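Side B

Lama Hamdan had the tape in her coat pocket the whole bus ride to Sanport. One hand on it. Like it might get out.

Tuesday, rain, the radio station on the third floor over a shoe repair place. Buzzer broken. She went up anyway.

"You're the Skotonis girl," said the man at the desk.

"I'm not a girl, I'm forty-four. I played bass."

"Sure, sure. Sit."

She didn't sit. The Skotonis had made one record, pressed 219 copies, sold most of them out of a van in Bodorcombe. Then Gatchalian quit to sell boats and took the drum kit with him and that was that. Nobody fought. It would of been easier if somebody had.

"My mother had this," Lama said. Tape on the desk. Her mother's handwriting on the label, just the one word, May. "We never recorded in May. We were broke up by May."

The man turned it over. Turned it back. He had a deck behind him, an old one, door held on with a rubber band. He pushed it in and pressed play.

Hiss. More hiss. A chair scraping.

Then her song. The slow one, the one they always cut from the set because people went to the bar. Only it wasn't the band. A piano, badly tuned, and a woman singing low, getting the second verse wrong and going back and getting it wrong again.

"Who is that?" the man said.

Lama had her hand flat on the desk. She knew the piano. She knew the key that stuck, the one above middle C, because she was the one who broke it.

"She told me she never listened to it," Lama said. "She told me it was noise."
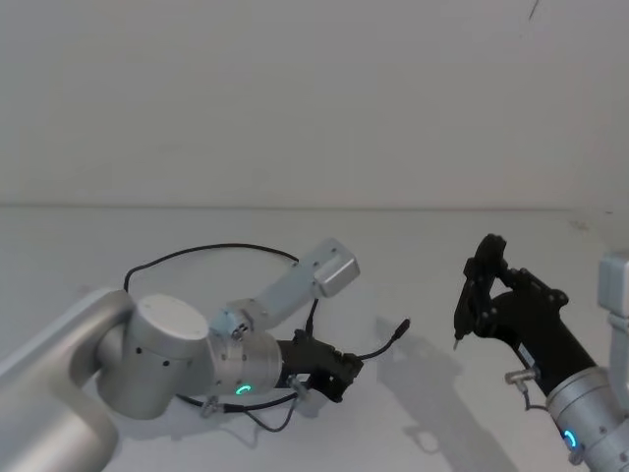 Two arms, a white table.

The tape ran on. Her mother coughed, said something to the dog, started over from the top. Faster now. Almost got it.

"I could play this," the man said. "Tonight, after the 30 minute jazz thing. We get 3,000 people, on a good night."

"No."

"Okay."

"Maybe." She wiped her nose on her sleeve. "What happens when it gets to the end?"

"It clicks off. Then you flip it."

"There's a side B?"

He leaned over and looked through teh little window. Plenty of tape left on the reel.

"Usually is," he said.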